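Small Shoes - Gallery

Last updated May 12, 2020

The gallery covers the part of the collection kept in the shallow drawers: doll shoes, toy shoes and shoes from playsets, all short enough to lie across a palm. There are 39 on the list at present. Most came in mixed bags with other toy parts, so very few have a box or a maker's name. Where a name is known it is given. Where it isn't, the entry goes by colour and shape.

Only one picture has been put back on the page so far. The old ones were too small to be of use and the rest will be added in June. The notes have been left up in the meantime, in the order the shoes sit in the drawers.

Drawer 1 - Boots

Brown lace-up boot, left foot only. The laces are moulded and the sole has Trindness stamped across the heel. Trindness boots turn up fairly often, nearly always singly.

Red wellingtons, a pair. Soft rubber, gone sticky with age. They are kept in tissue and should not be stored against painted plastic, as the red comes off on anything pale.

Grey ankle boot with a zip printed up the side. From a Drollico farm set, according to the seller. The same mould was used in green, and there is one of those in the spares box.

Drawer 2 - Party shoes

Silver court shoes, a pair. The heels have been glued at some point and one sits lower than the other.

Pink bar shoe with a pearl button. The button is a replacement and slightly too large.

Black patent pair from an Osagie doll. These are the only shoes in the drawer that still have their original card, though the corner of the card is torn and the price has been inked over.

Gold slippers with turned-up toes. Bought as doll shoes but more likely to be from a puppet - the foot hole is too narrow for any doll here.

Drawer 3 - Sandals and slip-ons

Yellow flip-flops, a pair. The straps pull out easily, so they are not handled more than necessary.

Blue beach shoe, right foot. It has a small hole in the side for drainage. Came in a bag of 6 odd shoes, none of which matched.

White shoe with three painted stripes, black, red and black. It could be called a sandal or a slip-on, as the stripes run across the top like straps but the shoe itself is closed in below the opening.

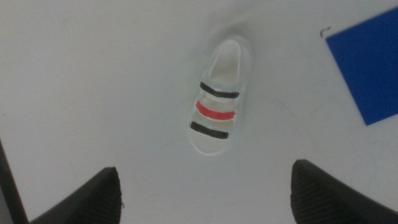
Painted shoes are harder to look after than moulded ones. Detail that is part of the plastic will stand a wash in warm water, but paint can lift at the edges and should only be dusted with a dry brush. No attempt is made to touch up worn paint on anything in the collection. If a shoe has been repainted before it arrived, the entry says so when it can be told.

Green clogs, a pair. Flakeo, from the garden range. One has a chip at the toe.

Drawer 4 - Sports shoes

Roller skate, white with orange wheels. Two of the wheels turn and the others are fixed.

Football boots, a pair, black. The studs have been worn down, probably from being pushed along a hard floor.

Ballet shoe, fabric over card. The ribbon is missing. The card has bent and has been left as it is.

Swaps and wants

There are over 5 duplicates in the spares box, mostly boots. The right-hand Trindness boot is still wanted, in brown if possible, and so is any card or box for the Flakeo clogs. Swaps are preferred to sales. Please give the length of the shoe from heel to toe when writing, and say which foot it is for.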